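Workshop notebook, Lumamby
Sunday, August

Went through the blog and newsletter numbers this morning while the building was quiet. Writing it up here so Talha and Kirsten can read it before we plan the autumn posts.

Starting point: the mailing list is flat. We get people to the site, they read one post and they leave. The sign-up box in the sidebar has been there since Þórarinn built the first version of the blog and I doubt anyone sees it any more. On a phone it drops to the very bottom of the page, under the related posts and the footer links. Most of our readers are on phones.

So the test for the past two weeks was to move the sign-up into the post itself. Two versions.

Version A: a one-line form after the second paragraph. Text: "Get the next one by email." Email field, button, nothing else.

Version B: a link at the end of the post to a separate page where you get the pricing worksheet in return for your address. Ditte wrote the page. It explains what is in the worksheet and shows the first section.

I put A on the older posts and B on the newer ones. I know that isn't a fair split, as the older posts get nearly all their visits from search and the newer ones from the newsletter and from links people pass round. Talha already pointed this out. It was what we could set up in an afternoon without touching the template.

Results so far. B brought in 92 new addresses. A brought in 47. I had expected them the other way round. B asks for an extra click and sits lower down, and I thought we would lose people on the way. My guess is that anyone who reads to the end of a post on pricing wants something to use, and the worksheet is that.

Against B: 4 of those signed up and unsubscribed straight after the worksheet arrived. From A only 2 have left. Too small to say anything about, but keep an eye on it.

Still to check: how many of the B people open the next ordinary newsletter. If they only wanted the file then the list gets longer and the open rate drops, and Lindsay will ask why. I will tag them in Imance before the next send so we can see them apart. Note to self, the tag has to go on before the import, otherwise the welcome email goes out twice. Did that in spring with the Plelitz readers and had to write an apology. 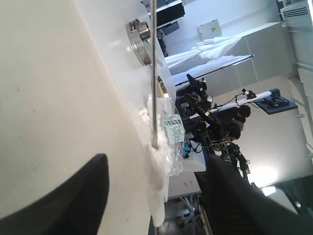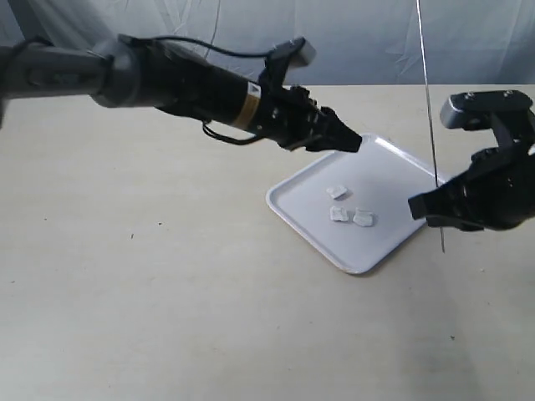
Welcome email next. At present it is one message, sent at once, and it is far too long. It has who we are, what we write about, three links to old posts, the shop, and a request to reply and say hello. Hardly any replies. Kirsten thinks we should cut it down to the request alone and put the rest in a second message a few days later. I agree with the cut but would keep one link, the post on turning down work, as it is the one people mention when they write to us.

Draft of the short one:

"Thanks for signing up. You'll get one email from us every other week, usually about running a small business on your own. What are you stuck on at the moment? Reply and tell us. One of us reads every message."

Talha wants "usually about" taken out. I don't mind either way. The last sentence has to be true, so we need to agree who looks at that inbox when Ditte is away. I can take the mornings.

Subject lines. Tried a question against a plain statement on the last two sends. Question: "Are you charging enough for small jobs?" Statement: "What to charge for small jobs". The statement was opened more. Different weeks and different content inside, so I would not build a rule on it. Will run it properly, same email to two halves of the list, on the next send. Imance can do the halves by itself but the setting is hidden under Delivery and not under Subject, where I spent a good while looking for it.

Guest posts. Þorgeirsson wrote back and they are willing to swap: one post of ours on their blog, one of theirs on ours. Their readers are mostly people selling handmade goods, so our piece should be the one about wholesale terms and not the one about client contracts. They want it in their house style, which means no first person. I find that stiff, but it's their page. Þórarinn has offered to do the edit.

Things I would like from their side before we agree:
a link in the first half of the post, not only in the author line
the link should go to the worksheet page and not to our front page
we see the edited version before it goes up

The last swap we did had the link at the very end under the author photo and brought almost no one. I don't want to write another long post for that.

Old posts. Lindsay's list of posts to update is still pinned in the shared folder. I did the one on invoices today: took out the paragraph about the app that has closed, fixed two dead links, wrote a new opening. The old opening took four paragraphs to reach the point. Left the title and address alone so that search doesn't lose it. The post on holiday notices needs a new ending and I have no idea for one yet. Anyone who wants it can have it.

To do:
tag B sign-ups in Imance, before import
Ditte: shorten the form on the worksheet page, drop the surname field
swap A and B between old and new posts for the next two weeks, so Talha gets his fair comparison
move the sidebar box out of the phone layout altogether
answer Þorgeirsson
ask Kirsten if the second welcome email should mention the shop at all

Stopped at half past three.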